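Home | Cells | Grippers | Budget FAQ | Contact

What does the Demard quote cover?
The arm, controller and mount. Grippers, cameras and bins are priced separately.

How many cycles should we budget for fingertips?
Plan on a new set every 400 hours. We keep 17 sets on the shelf at Rirnitz.

Can we trial our own items first?
Yes. Send up to 61 — mixed shapes are best, soft and rigid together.

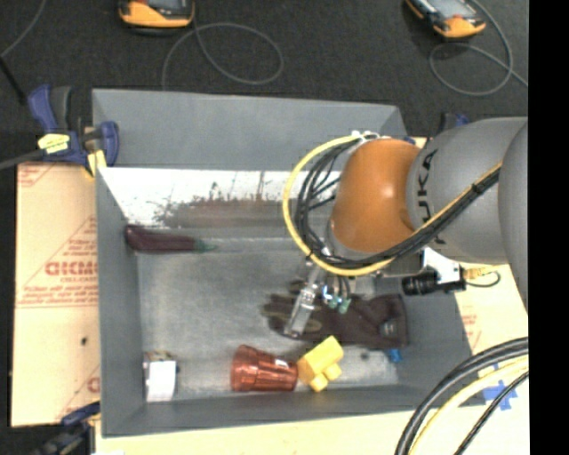 Trials are billed by the day, and the fee comes off your order if you buy by the end of May. Spare cables are extra — allow two sets per arm.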